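Saremgate support – teleoperation cell, shirt task
Opened by: Shahzad Ansari
Assigned to: Shahzad Hayat
Status: open

Reported: right follower arm lags the leader during demonstrations. Left arm tracks normally. The fault shows when the operator pulls cloth sideways with both grippers closed. The Nandent recorder marks these episodes as valid, so they have to be removed by hand.

Log
Restarted the leader side. No change.
Swapped the leader arms over. Lag stays on the right follower, so the leader is ruled out.
Read the joint log. Wrist current on the right reaches its limit 2 seconds into the pull and the controller slows the arm.
Lowered grip force on both sides and repeated with the light blue shirt, one gripper on the sleeve and the other at the far edge. 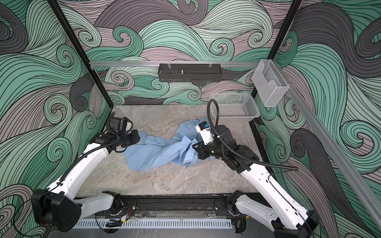 Of eight repeats, five tracked within tolerance. The other three still lagged – shorter than before, but enough to spoil the demonstration.

Next: check hose routing at the right wrist for drag, then raise the current limit one step. Hold all uploads to Primgate until this ticket is closed.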